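Budgeting for a second two-arm station: what am I forgetting?
Small Shop Automation > Buying and Planning

dumpling_ledger
Posted 2021-10-20

We have a two-arm setup moving steamed buns from a steamer to a plate, and it has gone well enough that I've been asked to put a number on a second one. I've been given until the end of the month and a spreadsheet template that has a row for "robot" and a row for "other." The robot row is easy. Widmer sent a quote for the arms and it is exactly as cheerful as you'd expect. The "other" row is where I need adult supervision.

So far under "other" I have: table, side table, steamer, plate, fingers, spare fingers, cables. Everything but the arms comes to less than the shipping on the arms, which makes me think I've missed most of it. What the station has to do is take a bun off the tray, carry it over, set it down, and not leave dents in it.

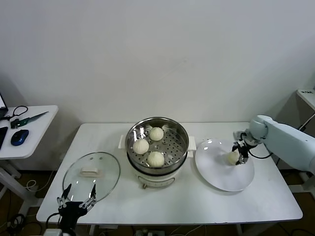

Right arm on bun duty. Lid is off and parked on the left.

Main question is grippers. Plain two-finger set from Grender, or the Litar ones that cost a good deal more and come with a nicer brochure?

torque_and_tea
Two-finger. Spend the difference on spares. A steamed bun is about the friendliest thing you can ask a robot to pick up that isn't a pillow. If you were doing noodles I'd be writing you a different post.

marginal_gantry
Disagree with the above. A bun is friendly until the fingers close a hair too far, and then it's a bun with a waist. Softer tips matter more than the brand on the gripper, and neither vendor puts tips in the base price. Ask for tips as a separate line. Grender wanted 149 a pair from us. I assumed that was a typo and it was not.

torque_and_tea
149 for two bits of rubber. I'm in the wrong business.

marginal_gantry
We both are. The bun people are doing fine.

oldfloor_newcell
Forget the grippers for a minute. Who is paying for the power strip?

I'm serious. Look at what's on the floor under that table. The second station always gets plugged into the first station's strip "for now," and "for now" is how we lost most of a week in May. Put in a line for an electrician, a line for cable trays, and a line for a cabinet with a door. My boss crossed out all three and then approved the electrician separately as an emergency, at emergency prices.

dumpling_ledger
The power strip currently comes under "other," along with my dignity. Adding all three.

Since people asked by message what the left arm is for: the lid. I had it down as something a person could do, and then I priced the person. It has to grab the lid, keep hold of it and stay out of the way of the other arm, so I can't just buy one arm and call it half a budget. I tried that on paper. It was a beautiful spreadsheet.
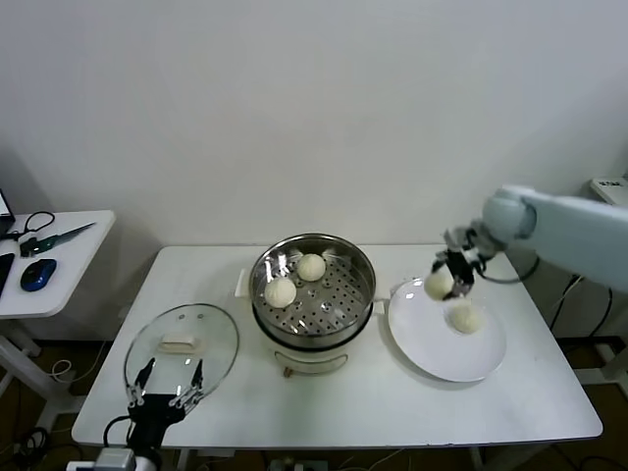 The other thing I can't settle is how many steamers to buy. They're ordinary kitchen appliances, so they cost nothing next to the rest, but if the model gets dropped by the manufacturer we get to teach everything again on a pot with the handles in a new place. I'm leaning toward 5, on the theory that a shelf of identical steamers is cheaper than my time. Purchasing is leaning toward one, on the theory that it's a steamer.

kettle_of_fixtures
Buy the 5. Same for the plates and the lids. I would also put down 400 for consumables and call it "process materials," which sounds like something a factory would need. If you write "buns" you will spend a meeting talking about lunch.

marginal_gantry
400 is light if you're steaming every day. Also, don't hide it. Somebody will open the freezer sooner or later.

kettle_of_fixtures
I'm not hiding it, I'm giving it a title.

vitport_refugee
Came here to say be careful with the service plan. We bought through Vitport and the first year was included. The second year was 31 percent of what we'd paid for the hardware, and it didn't cover the grippers, the one part that ever meets anything. Get year two in writing before you sign for year one.

torque_and_tea
31?? Was there at least a brochure?

vitport_refugee
Two. Heavy paper.

dumpling_ledger
Okay, revised version: Grender two-finger, soft tips on their own line, electrician, trays, cabinet, five steamers, and a question to Widmer about year two that I expect to be answered with a phone call instead of an email. "Other" is now longer than "robot" and I've asked for a bigger template.

oldfloor_newcell
Put the electrician first on the sheet. They start crossing things out from the bottom.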